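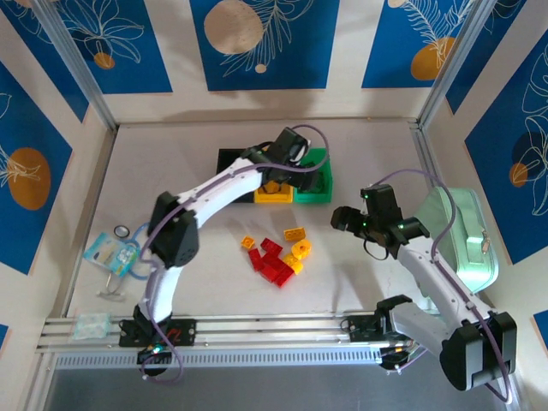 Figure 1. Tabletop with black tray, yellow bin, green bin and mint green zippered pouch.

Lendora Tabletop Sorting - data card

Version of Thursday, November 28, 2019

Summary

Lendora is a collection of short recordings of small items being sorted into open containers on a pale gray tabletop. It covers 605 episodes across 16 item sets. Each episode is one sorting task with a written instruction and a pass/fail label.

Setting

The table has white walls on three sides. Blue panels with white leaf drawings and colored circles are mounted on the walls. The panels stay in place for the whole collection, so background changes should be treated as lighting changes. Lighting was overhead only until May; later episodes add a side lamp and are marked lamp=1 in the index.

Containers

tray_black - flat sorting target, default for mixed items
bin_yellow - target for yellow pieces
bin_green - target for dark pieces
pouch_mint - zippered pouch, used in the Votmont subset only, otherwise left on the table as a distractor

Container positions are not fixed between episodes. Use the layout field, not the container order, to match a container to its label. Bins may hold items at the start of an episode. These are listed under preload and do not count toward the score.

Subsets

Sindska - single-color sorting, three containers
Cáceres - mixed colors, three containers, preloaded bins
Votmont - items go into the pouch, which is then zipped shut

Labels

An episode passes if every listed item is inside its target container in the last second. An item resting on a rim is a fail. In Votmont the zipper must also be fully closed - a pull that stops short of the end is a fail. Labels were assigned by one reader and checked by a second. Over 25 episodes were relabeled after the check; see changes.txt.

Known issues

Yellow pieces are hard to see against the floor of the yellow bin.
Contents of the green bin can read as a single dark mass. Item counts there come from the setup sheet.
Layout entries for item set 3 use the old container names.

Files

index.csv
instructions.txt
labels.csv
layout.csv
changes.txt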